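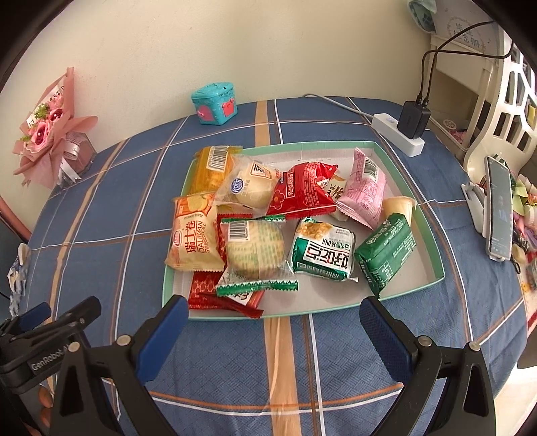

お菓子は袋のまま出してほしい、と私は思っている。お客さんが来るとなると、個包装をぜんぶむいてきれいなお皿に並べ直す人がいるでしょう。気持ちはよくわかるし、私も昔はやっていた。でも最近はもう、浅いトレーにがさっと入れて、それでおしまい。うちのはふちがミントグリーンのトレーで、赤い袋もピンクの袋も濃い緑の袋も、重なったりふちに寄りかかったり、ビスケットの絵がついた袋なんて文字がさかさまを向いている。これがいいんですよ! きっちり揃えてあると、人は最初のひとつになかなか手を出さない。ちょっと散らかっているくらいのほうが、どれどれ、と手が伸びる。

袋のまま派になったきっかけは、三月に友だちの家でごちそうになったお茶だった。大皿にクッキーが花びらみたいに並んでいて、それはもう見事だったのだけれど、一枚取ると花が欠ける。みんな遠慮して、結局半分以上が残ってしまった。帰り際に「持って帰って」と言われても、むき出しのクッキーはかばんに入れにくい(ティッシュに包んでもらって、家に着いたら粉になっていた)。袋に入っていたら、その場で食べなくても「あとでいただきますね」とポケットに入れられる。食べる時間を相手が決められるのだから、こんなに気楽なもてなしはないと思う。

それに、包みというのは読んで楽しい。知らない文字が書いてあると、これは何味だろう、としばらく話が続く。中身が透けて見える袋もいいし、まったく見えない袋もいい。開けてみたら思っていたのと違った、というのも立派なおやつの時間である。むいてしまったら、その話題がごっそり消える。もったいない。

もちろん反対の声もある。ごみが出るじゃないか、と言われると弱い。そこは本当にその通りで、私も毎日個包装ばかり食べているわけではない。普段は大袋をひとつ開けて、洗濯ばさみで留めている。人が来るときだけの話です。あと、カサカサうるさいという意見。これは私はむしろ好きで、話が途切れたときに誰かが袋を開ける音がすると、ほっとする。

値段の話もしておくと、高いものでなくていい。ひとつ60円のと100円のを混ぜておくと、不思議と安いほうから先になくなったりする。高級な箱菓子は、もらった人がお返しを考えはじめてしまうので、私はあまり出さない。

手を抜かないのは、むしろお菓子の下と横のほう。テーブルクロスは一枚敷く。それから花。お菓子がにぎやかなぶん、花はひと束あればよくて、包みをほどかず、そのまま花瓶に入れてしまうこともある。お菓子の袋をむかないのに花だけ裸にするのも変だし、というのは後からつけた理屈で、最初は単に面倒だったのだけれど、やってみたらこれがなかなか華やかだった。 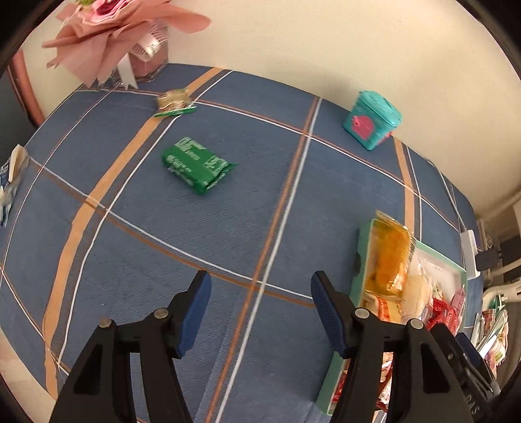 くすんだピンクの包みの花束と、青いチェックのクロス。手前に緑の袋のお菓子。

クロスは青がおすすめです。お菓子の袋は赤やピンクや黄色が多いから、青の上だとよく映える。白いクロスも試したけれど、お茶をこぼしたときのことばかり気になって、自分がくつろげなかった。格子の線が入っていると、少しくらいお菓子があちこちに転がっていても、なんとなく模様の続きみたいに見えるのもありがたい。

トレーに入りきらないぶんは、クロスの上にじかに置く。お行儀が悪いと母には言われるけれど、席の近くにひとつ置いてあると、遠くのトレーまで手を伸ばさなくて済むので、年配のお客さんにはけっこう喜ばれる。残ったら、帰りに好きなのを選んで持っていってもらう。このとき人気なのは、たいてい緑の袋。次は多めに買っておくつもりでいる。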